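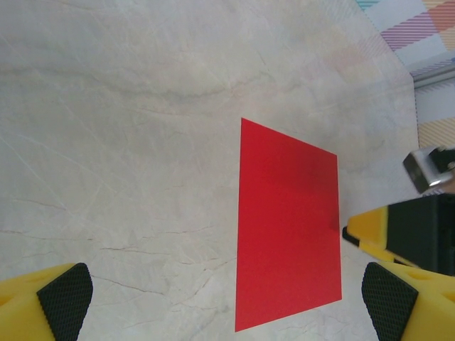 Tondia Coloured Card, A4

Tondia is a dyed-through card for folders, dividers, place cards, tags and school display work. The colour runs through the full thickness of the sheet, so cut and torn edges match the face. Both sides have the same uncoated finish and either may be printed or written on.

Sheet size: A4, 210 x 297 mm
Sheets per pack: 36
Packs per carton: 2
Bulk box: 1000 sheets, unwrapped, one colour only
Grain: long
Colours: red, dark green, mid blue, yellow, black, stone
Product line: 114

Printing
Suitable for laser and inkjet printers with a straight paper path. Feed from the rear or bypass tray, one sheet at a time. Printers that turn the sheet through a tight bend may mark it or jam. Set the paper type to card or heavy. Inkjet print should be left to dry flat before stacking. Pale inks will not show well on red, green or black.

Cutting and folding
Cut with a sharp blade against a steel rule. Guillotines will take small stacks if the clamp is set firmly. Score before folding. Folds along the grain are cleaner – for a folder or greetings card, this means a fold parallel to the long edge. Folds across the grain need a deeper score and may show slight cracking.

Glue
PVA, glue stick and double-sided tape all hold well. Use PVA thinly, as too much water will cause the sheet to bow. Spray glue should be tested on an offcut first.

Storage
Keep flat, in the wrapper, away from damp and direct sunlight. Red and yellow fade sooner than the other colours in a south-facing window. Sheets that have curled can be pressed under a board overnight.

Colour matching
Shade may vary slightly between batches. For large displays, order the full amount at once and quote the batch code from the pack label when reordering.

Also in this range
Prudness card, A3, same colours except stone
Zakaria tag blanks, punched, red and stone only

Trade orders: Kekeli Frimpong, Cludmont Paper Supplies
Samples: Obed Asante – one sheet per colour, on request
Page revised 2020-11-19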